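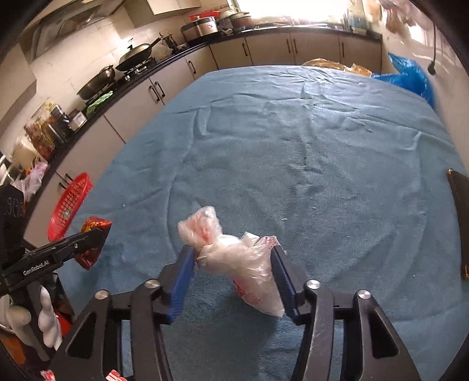
Hand-held grippers in use over the kitchen table, with a plastic bag between the finger pads.

Students on the Wenditz manipulation course have begun the practical part of their summer project, recording household handling tasks with hand-held two-finger grippers in a domestic kitchen. The work started in August 2021 and forms the assessed component of the second-year module run by Ornella Messina.

The project brief asks each group to collect 500 usable demonstrations of picking, moving and placing ordinary kitchen goods. Groups are marked on the consistency of their recordings and on the written task definitions that go with them. A demonstration is rejected if the grasp is out of view at the moment of closing, or if the operator corrects the object by hand.

Thin plastic film and rigid tubs are treated as separate object classes. Film deforms under the pads and gives no fixed grasp point, so the task sheet specifies only the region to be held. Rigid containers are to be gripped 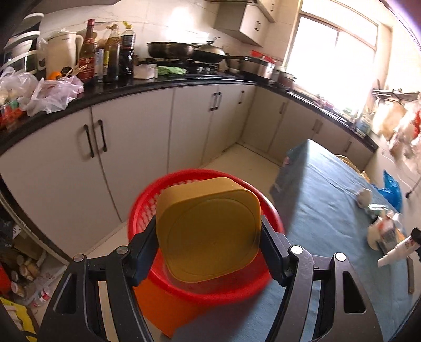 across two opposing side walls, with the pads parallel to the wall before closing. Groups may choose their own approach angle but must keep it for a full set of repetitions.

Teams work in pairs and change operator after each set. Labelling is done the same day in Brasix, the annotation tool already used on the first-year course. Clips with no agreed start and end point are returned to the pair that recorded them.

"Most of the marks lost last year were lost in the task definitions," said Messina. "The grasp was fine but the sheet did not say when the task ended."

Eliseo Escobedo, who supervises the laboratory sessions, will train a baseline policy on the pooled data. Results are to be presented in October, when the second-year groups hand in their reports.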